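Skenetti: Progress Report 2
Submitted to the Ó Briain Fund, Workplace Automation Program
Prepared by the Truretti project team
3/3/26

Status

The project is on schedule for simulation work and behind schedule for installation. Spending is within the approved budget. No change to the grant total is requested. We do request that the installation milestone be moved back one quarter, for the reasons given under Site Work.

Background

Skenetti places a single robot arm in the shared kitchens at Katwood, a residential care site where kitchen aides prepare hot drinks and small meals outside main meal hours. The arm is meant to take over three groups of tasks: moving filled kettles and pots, setting and checking stove controls, and wiping down counters after use. Aides keep all food handling, all contact with residents, and the decision to start or stop any task.

The first report covered the choice of tasks and the site survey. The period covered by this one was spent mostly on training and testing in simulation, and on agreeing with staff how the shift will run once the arm is in place.

Simulation Work

The policy is trained in rendered kitchens before it is allowed near a real stove. Layouts differ in cabinet position, counter material, wall finish, stove type and knob placement. In February we completed 700 evaluation runs on stove tasks. The target agreed with the Fund was 600.

Each run starts from a random state. A kettle may be on any burner, and any burner may be on or off. The instruction is given in plain words, such as "turn off the stove" or "move the kettle to the back." A run counts as a success only if the end state is correct and the arm touched nothing it was not asked to touch.

Of the 700 runs, 291 did not meet that standard. This is a high number and we report it without adjustment. The failures fall into a few groups.

Wrong knob. The largest group. The arm reaches the control panel, grips a knob cleanly, and turns one that belongs to a different burner. The mapping from knob to burner varies between stoves, and the policy tends to fall back on the layout it saw most often in training.

Blocked view. The arm's own links cover part of the control panel during the approach. The policy then acts on the last clear view it had. Adding a second, higher viewpoint reduced these failures but did not remove them.

Kettle contact. The forearm brushes the kettle or its handle on the way to the panel. In simulation this costs nothing. On site it would mean a spill, and we treat it as the most serious group even though it is the smallest.

Timeouts. The arm hesitates between two grasps and does not finish. These are harmless and we expect longer training to deal with most of them.

We have changed the order of training in response. Knob-to-burner mapping is now taught as a separate step, with the printed markings removed in half of the layouts so that the policy has to check which burner responds. Approach paths that pass over occupied burners carry a penalty. Results from the new order are not yet complete and will be in the next report.

Effects on Staff

Aides were interviewed twice, once before the simulation work began and once after they had watched recorded runs. Participation was voluntary and paid at the normal hourly rate.

The main concern in the first round was hours. Katwood management has confirmed in writing that aide hours will not be cut during the grant period. The concern has not gone away, because the confirmation ends when the grant does. Staff asked us to pass this on to the Fund and we do so here.

In the second round the questions were more practical. Aides wanted to know who is responsible if a burner is left on, how to stop the arm with wet hands, and whether they may leave the kitchen while it is working. The draft rules now read as follows: the aide who gives the instruction is responsible for checking the stove afterward; the stop control will be a wide foot bar as well as a wall button; the kitchen may not be left unattended while the arm is moving.

The last rule limits the time saved. An aide who has to stay in the room is not free to sit with residents, and freeing that time was part of the original case for the project. We do not propose to relax the rule until the stove failure rate is far lower than it is now. Until then, the benefit to staff is mainly less lifting and less reaching across hot surfaces. We think that benefit is real, but it is smaller than the one described in the application.

There is also some new work. Someone on each shift has to clear the arm's working area, log faults and run the start-of-shift check. Aides estimated this time as part of the interviews, and their estimates differed too widely to give a useful average. We will measure it during the first weeks on site. Two aides' shifts have been set aside for training — this was not in the first budget and is covered by savings on travel.

Site Work

Katwood's electrical contractor found that the circuit serving the first kitchen cannot carry the arm and the stove together. A new circuit has been approved by the site and is waiting for a date. The floor mount has been delivered. The foot bar is on order. None of this holds up the simulation work, but the arm cannot be installed until the circuit is in, and we would not want to install it before the knob failures have been brought down in any case.

Plan for the Next Period

Repeat the full set of stove runs with the new training order, using the same starting states so that the two sets can be compared. Add runs in which a person's hand enters the working area. Complete the circuit and the mount. Hold the first training shifts using the stop controls with the arm powered off.

Stove tasks remain the deciding item. Wiping will be tested alongside them, but good wiping results will not be used to argue for an earlier start on site.

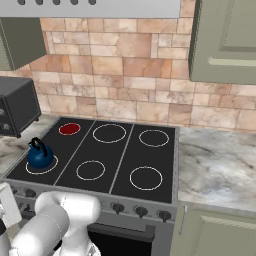

The installation date will be set only after the repeat runs have been reviewed with the aides, and the Fund will receive the run logs and the revised shift rules together before that review takes place.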